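Gullix Tabletop Scene Pack
Sold by Flemau. Supplied as a download, one license per workstation.

The Gullix pack is a ready-made simulation scene for teams working on grasping with a single arm. It loads with the arm, pedestal, table, gripper and one small black block already placed. The renders below come from the standard scene.

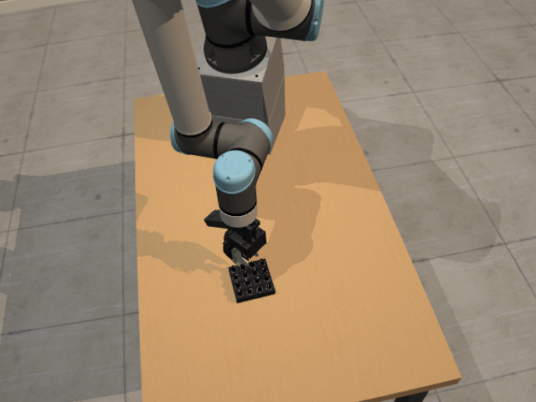
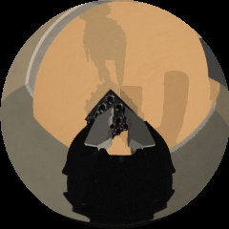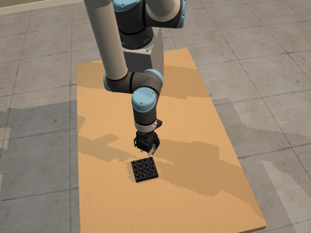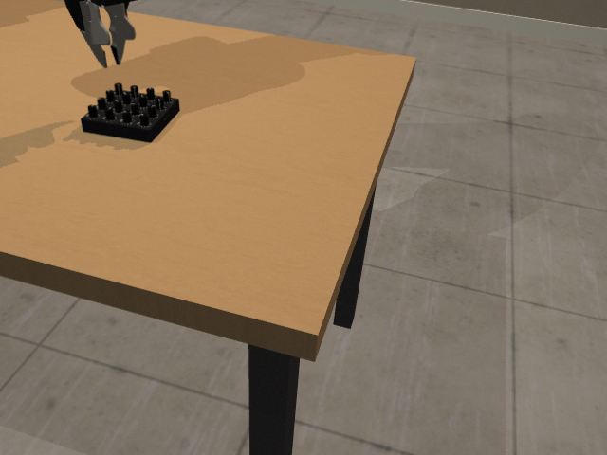

Included in the pack:
Arm model with parallel gripper
Table and tiled floor, with textures
Black block with a four-by-four grid on top
2 lighting presets
323 saved start poses
User guide (PDF)

The block can be moved and rotated from the settings file. Shadows are on by default and can be turned off to shorten render time. A batch of 4000 frames takes roughly an hour on our test workstation with shadows on.

Download size is 3496 MB. Unpack the archive to a local drive before opening the scene; loading from a network folder is slow and sometimes fails on the floor textures.

Changes in the February release: joint limits on the wrist were corrected, and the gripper no longer drifts when the scene is paused. Start poses saved with the earlier release still load. Lighting presets need to be saved again.

The pack does not include a motion planner. Customers who use the Dhillon planner can connect it through the plug-in on the Pustwood downloads page, sold separately.

License questions and invoices: Jurgita Kļaviņa, Flemau sales desk. Support tickets are answered every day except Sunday.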